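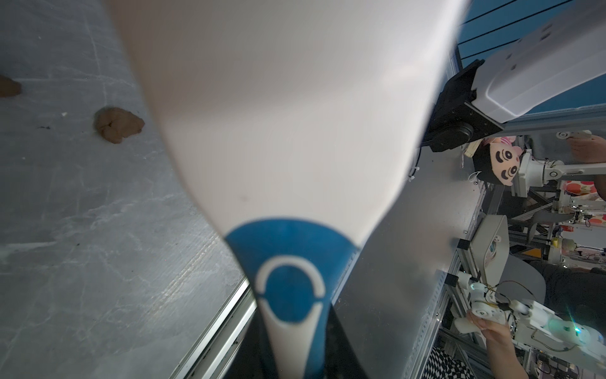
Neema Mabula asked me over the tea urn if I was going to tell the grease story or the stop button story, and said that if it was the stop button one she was going to sit at the back. Sorry Neema, it's the stop button one!

Print this page | E-mail this page

(Wait for people to sit down. Water is on the left.)

So, hello. I'm Declan Crabtree, I look after the arms at our Purnville bench, and I want to talk about a morning in July when one of them kept going after I'd told it to stop. It was only 200 millimetres. That doesn't sound like much until your knuckles are in the way, and mine nearly were.

We drive the arms by hand: you hold a controller, you move it, the big arm copies you. Lovely when it works. The job was picking up soft lumps and putting them down again without squashing them, which is dull and surprisingly hard (pause here, someone always wants to ask about dough). I hit stop, the light changed, I reached in. And the arm carried on down to the table.

What had happened was this. Stop told the controller to shut up, and it did. But there were 2 queues of moves, one in the Kurko software and one in the arm's own box, and stop only emptied the first. The arm was finishing its homework. We found it in the log at line 1225, and I'd scrolled past that line for weeks.

(Slow down for this bit.)

Changes we made:

Stop now cuts the drive as well as the messages. Kettunen did the wiring for us and were very patient about it.

Hands stay out until the joints read zero speed. The light on the controller doesn't count any more.

Two people at the bench if anybody is reaching in, and either of them can call it off.

We still get the odd twitch when the power comes back, and I haven't got a good answer for that. If you have, come and find me at lunch.

(Questions. Neema first, she'll have one.)

Print | E-mail

Related items
Gasico open day: slides and handouts
Grease, grit and gripper joints
Looking after your cables

This site uses cookies to remember your settings. Accept | Find out more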